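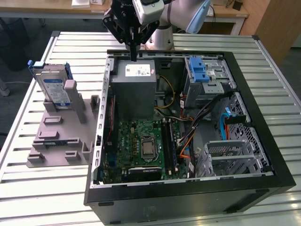 Come and see our robots take computers apart: Nekier opens its Jikville workshop this November

I'm Gladys Bakilana, I run the workshop at Nekier, and I'm very pleased to say we're opening our doors on a Tuesday in November! We're in Unit 17 on the Hendricks estate in Jikville, and the kettle goes on at 2 pm.

What's on show is our work on old desktop computers. An office clears out its PCs, they come to us, and we're teaching a robot arm to help get the useful parts out (drives, memory, power supplies, graphics cards). We've had 514 machines through the workshop so far and I still enjoy opening every one of them. You'll see a tower on its side with the panel off and the gripper working over it, and you can stand and ask questions for as long as you like.

My colleague Dumisani Xaba will be running the demonstration. He designs our fixtures, the odd-looking blocks and boards with slots in them, and he'd happily talk about slots until closing time. Do ask him! "I've redrawn some of these more times than I'd like to admit," he tells me, "and I've got ideas for the next lot already."

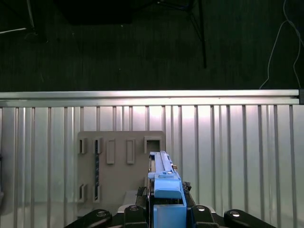
The gripper beside a slotted board in front of a ribbed metal wall at Nekier.

Our friends at Jollov, who collect the old computers for us, are coming along too, so if you've got a tower gathering dust under the stairs, bring it with you and have a chat with them about it.

Entry is free but the room is small, so we're keeping it to 19 visitors per session. Ring the workshop or drop a note through the door to book. Children are welcome with a grown-up, and there's parking round the back (mind the speed bump, it's a big one).

Press contact: Gladys Bakilana, Nekier, Unit 17, Hendricks estate, Jikville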